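Pruna tabletop pushing kit
Board, blocks, finger and recording software, from Jukalent

If you've been collecting pushing data on whatever board was leaning against the wall in your lab, I know how that goes, I did it for years.

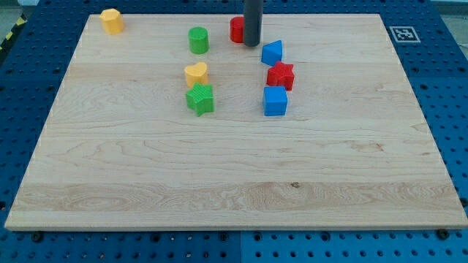 So let me tell you about Pruna, who it suits and who should save their money. I'm Geeta Srivastava, I look after the hardware side at Jukalent, and I've spent more hours than I'd like to admit holding a controller and nudging a plastic star next to a plastic cube while somebody's instruction sat on the screen in front of me. "Put the red star below the blue triangle." "Move the yellow heart away from the green one." That kind of thing, all afternoon, with a cup of tea going cold.

What Pruna is for

It's a kit for collecting demonstrations of pushing. No grasping, no lifting, nothing fancy at the wrist. You've got a flat board, a set of chunky blocks, one smooth cylindrical finger that comes down from the arm, and a person steering it. Each episode is a short instruction in plain language plus what the person did about it. You gather a lot of those, and your policy learns from them.

I love pushing as a starting point! A new person can be useful on their first morning. You don't lose half the session to dropped objects, and the mistakes people make are nice small ones (the heart spins when you hit it off center, the cylinder rolls around the finger instead of going straight) and the recoveries from those mistakes are some of the best data you'll ever record. Please don't throw them out. More on that further down.

What's in the box

The board. Solid pale hardwood, sanded and finished flat on top, with a lip along the front. Every board has its own grain, so if you order two they won't match, and we've had one customer send a board back over that. We swapped it, but I'd say now that a bit of grain has never bothered any of the models we've trained ourselves. If you want a dead plain surface, ask us about the painted version.

The blocks. Eight of them, two each in yellow, green, red and blue. Yellow comes as a heart and a many-sided one we call the polygon, green as a star and a cylinder, red as a star and a cylinder too, and blue as a cube and a triangle. They're plastic with a matte, slightly rough finish, all pretty much the same height. Having two stars and two cylinders in different colors is on purpose. "The star" on its own isn't enough to know what to do, and neither is "the red one", so your language actually has to carry some weight.

The finger. A plain charcoal-colored rod, 84 mm of it below the mount, with a rounded end. It goes on through the Vurkport, our quick-change plate, which has the common bolt patterns for small and mid-size arms. One lever, no tools. The finger will give a little sideways before anything expensive does, and a spare comes with the kit.

The markers. Printed square markers you lay flat beside the board, for checking your camera hasn't moved. Stick one on the table near a back corner and leave it there.

Nishad. The recording software, written almost entirely by Jitendra Awasthi. It shows the instruction, records the camera and the arm together, and lets the operator mark an episode good, bad or "something odd happened" with one key. Runs on Linux only. I've asked him about Windows and he makes a face.

Hardware for fixing the board down. Dark bolts, long enough for most perforated tables. If your hole spacing is unusual, tell us what it is when you order and we'll drill to match.

Not in the box: the arm, the camera, the table, the computer. People do ask.

Setting it up

You'll want an hour for this the first time, and maybe fifteen minutes after a move.

Bolt the board to the table. Don't skip it and trust the weight. A board that creeps a hair per session will make your Monday data disagree with your Friday data, and you'll blame the camera, and then the arm, and then your colleagues. Check the level both ways.

Put the finger on with the arm parked well up, then bring it down slowly until there's a small gap between the rounded end and the wood. We use a folded sheet of paper as the gauge (yes, really, and yes, the manual has proper numbers). Lock the height in Nishad. From then on your operator only steers in the plane, which is a huge relief for beginners.

Point the camera so it takes in the whole board and a margin of table on every side. Ours looks down from the front at a slant. Straight overhead is fine too, just pick one and stay with it. Keep a marker in view. Watch out for windows - soft shadows from the blocks are no trouble at all, but a hard stripe of sun crossing the board at three o'clock every day is a nuisance.

Tape off the floor around the table, and keep your emergency stop where the operator can reach it without leaning over the board. I don't care how slow your arm is.

How we run a session

Everybody does this a bit differently, so take it as one way.

We don't tidy up between episodes. Wherever the blocks ended up is where the next instruction begins. It felt wrong to me at first, I kept wanting to reach in and line everything up, but you get a much wider spread of layouts that way and you save a great deal of time. Once in a while the pieces all drift to the back and we ask for something that brings them down again. "Separate everything" is a good one. "Make a column out of the green ones and the heart" is harder than it sounds.

We change operators often. Thirty minutes on, then swap. Tired hands push in long lazy arcs, and your model will learn long lazy arcs.

We write the instructions both ways round. Some are given to the operator before they start. For others the operator just plays, moving things as they please, and another person goes back over the recording later and types in what happened. Jitendra much prefers the second way and will tell you so in the support emails. I think you need both. The typed-in-later ones are richer and the given-first ones are more like what a real user will say to the thing.

And we keep the fumbles. If the finger slips past the star and the operator comes round the other side to fix it, that's a good episode. Mark it good! We mark episodes bad only when the arm faulted, a block left the board or the instruction made no sense.

Our own numbers

Before we started selling the kit we ran it ourselves for 227 hours of recording, with 444 different instructions in the pool. One finger got swapped in that time, and it was my fault (I parked the arm on it). The blocks picked up scuffs on their corners and that's all. I'm not going to tell you what success rate you'll get, it depends on your model and your arm and how patient your people are.

Questions I get a lot

Can I add my own blocks? Sure. Keep them near the height of ours or the finger will ride over them. Matte finishes behave best under lights.

Will it work with a gripper in place of the finger? You can push with a closed gripper, and people do. It hides more of the board from the camera and it catches on things. The finger hides a block now and then too, when it's between that block and the camera, so don't expect miracles.

Do I have to use Nishad? No. The episode format is written up in the manual and you can read or write it with a short script. A few customers use only the board and blocks.

Is it any good for teaching? I think so, and the October update to Nishad added a class mode where each student gets their own folder. One arm between a whole class is slow going, though, so plan other work for the ones waiting.

Can I buy more blocks? Singles or full sets, any time. The heart is the one that goes missing. No idea why.

Price and ordering

The full kit is $400 plus shipping. The painted board is the same price and takes a bit longer. Send me your arm model and your table's hole spacing with the order and I'll check the Vurkport plate against it before anything goes out. If it doesn't fit I'll write to you before we charge the card.

Returns within thirty days, scuffs are fine, just please wipe the tape glue off the board first.

Page last updated Sunday, December 8, 2019. Painted boards are out of stock until the next batch is dry.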